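Lulley Transfer Station and Residue Handling: Minutes of the Operations Meeting
25 July 2022
Present: Kofi Aryee (chair), Nii Frimpong (minutes), shift leads, Avimden site representative

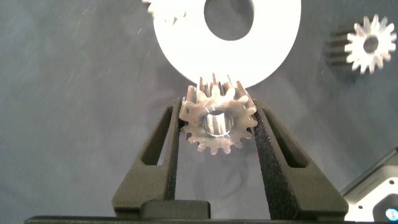
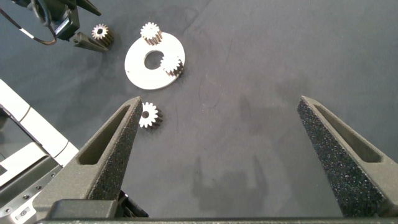
2 min read

1. Minutes of the previous meeting
Accepted with one correction. Item 3 should read "Pelten line," not "Ametepe line."

2. Bottom ash conveyor
N. Frimpong reported two unplanned stops since the last meeting, both on the Pelten line. Belt tracking was reset after the second stop. Avimden to quote for replacement idlers at the tail end.
Action: Avimden.

3. Leachate tank
High-level alarm set point remains at 8 feet. The March calibration certificate is missing from the site binder. K. Aryee asked that a copy be obtained before the next permit inspection.
Action: N. Frimpong.

4. Ametepe haul route
Road closure continues at the north bridge. Trucks will use the county road, limited to 12 loads per day. Weighbridge hours unchanged.

5. Metals recovery
Magnet separator output is below plan. Moisture in the feed was discussed. Sampling to be done at the discharge chute on three consecutive shifts, with results sent to the chair.
Action: shift leads.

6. Other business
Request for a second eyewash station at the lime silo approved.

Next meeting to be set by the chair.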